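# Washroom tasks need their own rule sheet

Most written practice for handheld gripper recording was drafted with kitchens and desks in mind. The Duno guidance, which our group follows, has seven clauses on objects and lighting and a single line on hygiene. I think that balance is wrong once operators work in a washroom.

## Where the present rules stop

Duno treats the gripper as a clean tool. It asks for the fiducial faces to be visible and the finger pads to be free of damage. The pads are ribbed, and ribs hold dirt. A wipe across the face does not reach the bottom of a groove. 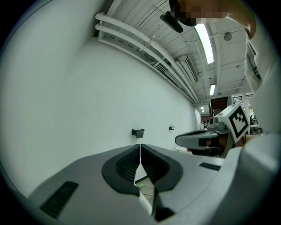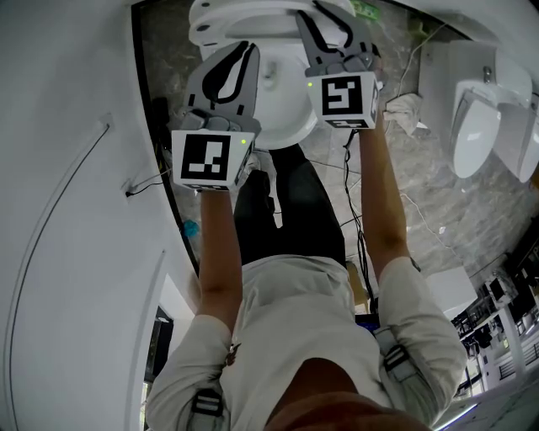

*Finger pads at close range, first; grippers held over a toilet bowl, second.*

## What I would add

- Pads used near a toilet should be marked and kept for that use. The Skallo draft allows them back into general stock after cleaning. I would strike that.
- Cables should be routed along the arm and body, with none left on the floor within reach of the operator's feet.
- Bending work should be limited to two minutes per take. Yazdani sets no limit, and over 80 takes in a day the load on the lower back is considerable.
- Sleeves should be above the elbow, or covered.

The objection from Stadiser is that separate pads double the stock to be tracked. It does, for two part numbers. A coloured dot on the mount would cover it, and the check could be added to the form already signed at the start of each shift.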